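Started on the plastic bag situation at home this month. Every bag that ever came into the apartment was stuffed inside another bag under the sink, and the door had stopped closing.

1/ Pulled everything out and sorted it on the living room carpet. Grocery bags in one pile, produce bags in another, anything with a hole in it set aside for the store drop-off. It took 25 minutes, plus a break for coffee.

2/ I counted, because I wanted the number. 684 bags. I have lived here for six years, so I guess that tracks.

3/ Of those, 53 were too torn to use for anything. The rest were fine. Most were the thin white kind that tear if you put a carton of milk in them with anything else.

4/ Soledad Lorente asked why I don't just use a box. I tried a box last year. Bags slide around in it, and you end up digging to the bottom for one that is the right size.

5/ What I wanted was a bag on the wall at a height I can reach, one hook, used bags go in the top, done. Tape is okay for testing the spot. Screws can wait until I know I like it.

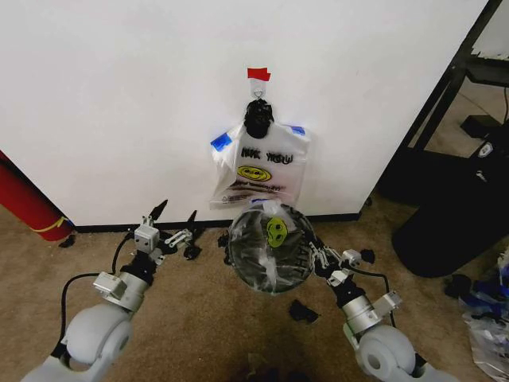

6/ The other thing I learned is to press the air out before you put a bag away. Lay it flat, run your hand from the bottom to the handles, fold it in thirds. Takes a few seconds, and you can fit a lot more in.

7/ Small bits of plastic get everywhere when you do this on carpet. Go over the floor when you finish. I found a piece stuck to my sock at dinner.

8/ Keeping 11 of the big ones for wet shoes and the trunk of the car. Montserrat Garrido is taking a stack for her dog walks in Stolmont. The rest of the good ones are going to the food pantry, which told me on the phone they can use clean ones.

9/ Next is the drawer with the lids. I'll post that one in September if I get to it.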